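Starnlow: Notes on a Kitchen Sink

Put together by Dilruba Uddin and Kamarul Yeoh
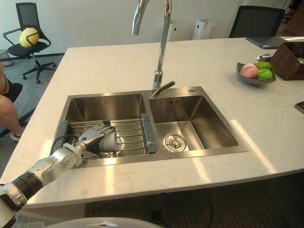 Household / Kitchen / Washing up

Welcome, and thank you for stopping by! Starnlow is a set of 437 short written notes on washing up and draining dishes at a home sink, the kind of small kitchen habits most of us picked up from whoever stood next to us with the towel. Dilruba started writing them down in January, and Kamarul has been tidying the spelling (and arguing about bowls) ever since.

What the notes cover

There are 19 topics in all. The longest by far is bowls, which tip, roll and nest when you wish they wouldn't. We like to set a bowl on its side on the rack, like the white one over the left basin, so that water can run off the rim. Plates and mugs have their own topics, and so do faucets, strainers and keeping fruit well away from the splashing.

Most notes assume a double sink with a rack of metal rods across one basin and the other left clear for rinsing. If you only have one basin, look for the 7 notes tagged "single", and please send us more, we know that part is thin!

Files

notes.txt holds the notes, one to a line
topics.txt holds the topic names
words.txt lists the terms we settled on (we say "rack" all the way through, never "drainer")

Known gaps

Cast iron is missing entirely. Marble counters get only 2 notes, both on wiping up, and Kamarul still owes us the one on lemon juice. Topic names changed after the Cendik draft, so older copies won't line up with this one.

Corrections are very welcome. Please give the line number and the topic name when you write.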